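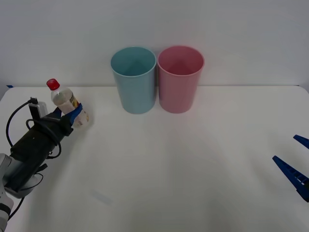

Puspita Ngau wrote in to ask whether two bins are really enough for one household, and whether the color matters. Yes and yes! I've been sorting with two for years, and the color is what makes it stick. Teal and pink, side by side at the back of a white table, and even my sleepiest morning self can tell them apart.

So welcome to the little bins gallery, updated 2019-01-22. I love small bins. I love them on tables, where you don't have to bend down, and I love the kind that get narrower toward the base (they stack inside each other when you move house, and I have moved house a lot).

A line or two on the pair at the top: same shape, same size, open tops, no lids to fuss with. The rims nearly touch, so they take up very little of the table. The bottle with the red screw cap is my favorite sort of thing to sort, because you get to make a decision about the cap as well!

At our place in Kerkville, teal is for bottles and pink is for everything I haven't made up my mind about. Puspita says she would do it the other way around, and I can see the appeal. If you have a pair of your own, send me the colors and tell me which one fills up first. I'm adding readers' bins again in August.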